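Getting White Sheets Really White Again

I love white bedding. I also drink coffee in bed, so you can imagine how that goes. Over the years I've tried pretty much every trick going, and these are the ones I still use.

Wash them on their own

I used to throw the sheets in with towels and whatever else was in the hamper, and they came out gray and covered in fuzz. Now they get their own load, and a small one. One set at a time in my washer, two if they're pillowcases and a light flat sheet. They need room to move around or the soap never gets rinsed out.

Less detergent than you think

My neighbor Amancay Espinoza got me onto this one. I was filling the cap right up to the line and wondering why my sheets felt stiff! Half a cap is plenty for us, and our water is pretty hard. If yours feel waxy or a bit sticky, run them through once with no detergent at all and look at the suds. That's all old soap coming out.

The long soak

When they've gone yellow where your head and shoulders go, fill the bathtub with the hottest water the care label allows, stir in a scoop of oxygen bleach (I use 100 grams for a tub, weighed on the kitchen scale) and push the sheets under. Leave them overnight if you can stand not having a bath. The water will be a horrible color in the morning. Drain, squeeze, then wash as usual. Please don't mix chlorine bleach with vinegar or ammonia, ever – the fumes are dangerous.

Coffee, tea and the rest

Cold water first, from the back of the stain, as soon as you can get to the sink. Then a dab of dish soap, rubbed in with your fingers. Check it before it goes in the dryer, as the heat will set whatever is left. Blood gets cold water too, and a little hydrogen peroxide if it's stubborn.

Drying

Line drying in June is my favorite thing, full sun and a bit of wind, and it does brighten them. In the winter I use the dryer on medium with 3 wool balls. I stop it halfway through and untangle everything, otherwise the fitted sheet swallows the rest and you get a damp lump in the middle.

Wrinkles

I don't iron sheets. Life's too short and my ironing board squeaks. Take them out while they're a tiny bit damp, give them a good snap, and put them straight on the bed. Smooth from the middle out to the sides with your hands and let them finish drying with the covers pulled back.

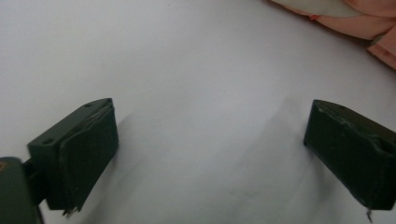 Pillowcases I will iron, but only if my mother-in-law is coming to stay.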